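Ornau Sunday Strips, Volume Two
Hardback, 362 pages. Published by Himham. £26.

Himham calls this the complete run of Ornau. I have my doubts. The publisher's own list gives 1150 strips, and the book prints 1007 of them, with no word on the rest. 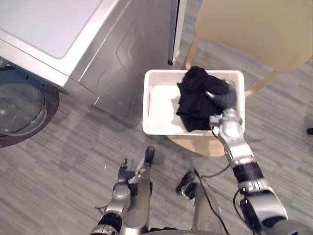

The colour is said to be "fully restored". On some pages it looks more like someone turned everything up until the reds shouted. The early pages, left mostly alone, are far nicer to read.

Lucimara Aguiar's introduction claims the strip shaped every newspaper cat that followed. She names two. Ibsa Gidey's notes at the back are drier and more use, mainly on the missing March pages. 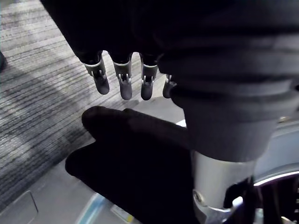 The slipcase is sold separately and adds nothing but weight. If you own the old Famis paperbacks, compare the contents list before you order. Returns accepted unread, in the wrapper.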